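シミュレーションのキッチンで把持計画をデバッグする(Shezi + Jinov)

検索 キーワードを入力 検索する

前回の記事で環境構築まで終わった人向けの続きです。今回はいよいよ、キッチンのシーンを読み込んで、りんごをつかむための計画を作り、失敗したら原因をたどる、というところまでやります。個人的にはここがいちばん楽しい部分です! 計画器が「解なし」を返してきたときに、どの層が文句を言っているのかがわかるようになると、作業の速度がまるで変わります。

使うものは次のとおりです。

・Shezi(シミュレータ本体。物理と描画の両方を担当)
・Jinov(軌道計画ライブラリ)
・Sutow(ログの記録と再生のツール)
・Briltitz のキッチンシーン一式(3月版以降)

3月版より前のシーンは物体の座標系の向きが違っていて、以下の数値がそのままでは使えません。古いものが手元にある人は先に更新しておいてください。

■ 1. シードを固定して読み込む

シーンの読み込みでは、必ずシードを指定します。Briltitz のシーンは物体の配置と姿勢が毎回変わるので、指定しないと「さっき失敗したあの配置」に二度と戻れません。私はこれで半日つぶしました。

shezi load kitchen --seed 1879 --headless false

この記事ではずっと 1879 を使います。読み込みが終わると、端末に物体の一覧が流れます。名前の末尾の番号はシーンごとに振り直されるので、スクリプトに直接書かず、種類で検索して取得してください。

objs = scene.find(category="apple")
target = min(objs, key=lambda o: dist(o.position, base.position))

同じ種類の物体が複数あるシーンでは、ここの選び方で結果が大きく変わります。上の書き方はロボットの台座に近いほうを選ぶだけの単純なものですが、最初の一歩としては十分です。慣れてきたら、距離のかわりに把持候補の点数で選ぶようにすると、成功率の違いが見えておもしろいですよ。

■ 2. 視点を決める

次はカメラです。初期設定の視点は天井寄りで、全体の配置はつかめるのですが、奥行き画像の質があまりよくありません。天板の高さが変わる場所の近くに物があるときは特に、少し斜めから見下ろす視点を足しておくと楽になります。

cam = scene.add_camera("side_view", look_at=target.position)
cam.render(rgb=True, depth=True, seg=True)

rgb、depth、seg の3枚は必ず同じ時刻のものを保存してください。別々に描画すると、物理が1ステップ進んだだけでも輪郭がずれて、点群の縁に変なひげが生えます。物体が静止しているはずの場面でも油断は禁物で、読み込み直後は接触の計算が落ち着くまで微妙に揺れています。

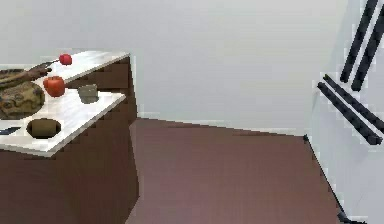 そこで、描画の前に物理を空回しします。私は 214 ステップにしています。中途半端な数ですが、手元で試して揺れが閾値を下回った値をそのまま使っているだけなので、切りのいい数に丸めてもかまいません。

scene.step(214)
assert scene.max_velocity() < 1e-3

assert を入れておくのがおすすめです。丸いものはたまに転がり続けていて、そのまま計画を始めると、到着したころには目標がいない、という悲しいことになります。

■ 3. 点群から目標と障害物を分ける

seg のマスクを使って、目標の点と、それ以外の点に分けます。

pts = to_points(cam.depth, cam.intrinsics)
goal_pts = pts[cam.seg == target.id]
obs_pts = pts[cam.seg != target.id]

シミュレーションなのでマスクは完璧です。実機ではこうはいかないので、練習としてマスクの縁をわざと数画素削ったり膨らませたりしてみてください。把持点がどのくらい動くかを見ておくと、あとで認識モデルを差し替えたときに慌てずに済みます。

つやのある面も要注意です。シミュレータの奥行きは形状から計算されるため反射の影響を受けませんが、実機の深度センサーでは、光沢のある天板やりんごのハイライト部分で穴があくことがあります。Shezi には奥行きに欠損を加えるオプションがあるので、余裕があれば有効にしましょう。

cam.depth_noise(holes=True, on="specular")

■ 4. 衝突モデルを作る

障害物の点群をそのまま Jinov に渡しても動きますが、遅いです。格子に落としてから渡します。

world = jinov.World()
world.add_voxels(obs_pts, size=0.01)
world.add_box(scene.find(category="fridge")[0].bbox)

冷蔵庫のような大きな家具は、点群に頼らず箱として明示的に足しておきます。カメラから見えていない裏側は点がないので、計画器はそこを「通れる空間」だと思い込みます。見事に冷蔵庫の中を通り抜ける軌道が出てきたときは、笑ったあとで少し落ち込みました。

扉の取っ手にも気をつけてください。本体の箱だけでは、出っ張っている部分が抜け落ちることがあります。箱を手前に膨らませるのが手軽ですが、膨らませすぎると今度は通路が狭くなって解が見つからなくなります。まず小さい余裕から始めて、接触が出たら広げる、という順番がいいと思います。

■ 5. 把持候補を作って計画する

いよいよ本番です!

grasps = jinov.sample_grasps(goal_pts, n=10)
result = jinov.plan(robot, world, grasps, timeout=5)
print(result.status)

候補は 10 個、制限時間は 5 秒です。候補を増やせば成功しやすくなりそうに思えますが、制限時間が同じだと1個あたりの探索が浅くなり、かえって失敗が増えることがあります。どちらかを変えるときは片方ずつ動かしてください。

status が success 以外だった場合は、次の表示を見ます。

・no_ik:どの候補にも手先が届いていません。台座の位置を見直すか、横からの把持を許可します。

・start_collision:動き出す前からぶつかっています。ほとんどの場合、ロボット自身の点が障害物に混ざっています。手順3でロボットの id も除外してください。

・goal_collision:つかむ瞬間に何かに当たっています。目標が段差のそばにあると、指先が天板に食い込む候補が多くなります。接近方向を上からに限定すると改善することが多いです。

・timeout:惜しいところまで行っている可能性があります。同じ候補のまま、初期値を変えて再実行してみましょう。

goal_collision のときは、どの候補が何と干渉したのかを描画できます。

result.show_rejected(reason=True)

これが本当に便利で、赤く表示された指先を眺めているだけで、直すべき場所がだいたい見えてきます。計画器の気持ちがわかるようになる機能、と勝手に呼んでいます。

■ 6. Sutow で記録して見比べる

成功しても失敗しても、ログは残します。

sutow record --run apple_a --with-world --with-grasps

--with-world を忘れると衝突モデルが保存されず、再生したときに軌道だけが宙に浮きます。容量は増えますが、付けておいて損はありません。

設定を変えてもう一度実行したら、2本を並べて再生します。

sutow diff apple_a apple_b

見るのは、軌道の長さ、いちばん近い障害物との距離、選ばれた把持候補の3点です。軌道が短くなっていても、障害物との距離が極端に縮んでいるなら、実機に持っていくのは待ったほうがいいです。私の目安は格子の一辺の2倍で、それより近づいたら余裕の値を見直しています。

■ つまずきやすいところ

カメラ座標と世界座標の取り違えは、何度やってもやります。点群を作ったら、計画の前に必ず一度、シーンに重ねて表示してください。天板の点がきれいに天板に乗っていれば大丈夫です。壁に刺さっていたら、変換行列の向きが逆です。

格子の大きさを細かくしすぎるのもよくある失敗です。精度が上がった気がするわりに、計画の時間ばかり食われます。薄い道具や細い柄のまわりだけ細かくしたい場合は、add_voxels を2回に分けて、領域ごとに size を変えられます。

headless を true にすると show_rejected の画面が出ません。サーバーで動かしている人は、引数に save="out/" を付けて書き出してください。

次回は、同じシーンで台座ごと動かします。カウンターと冷蔵庫のあいだをどう通るか、腕の計画と台座の計画をいつ切り替えるか、という話になる予定です。サンプルコードは今回のものに足していくので、apple_a のログは消さずに取っておいてください。

最終更新:10月31日(火)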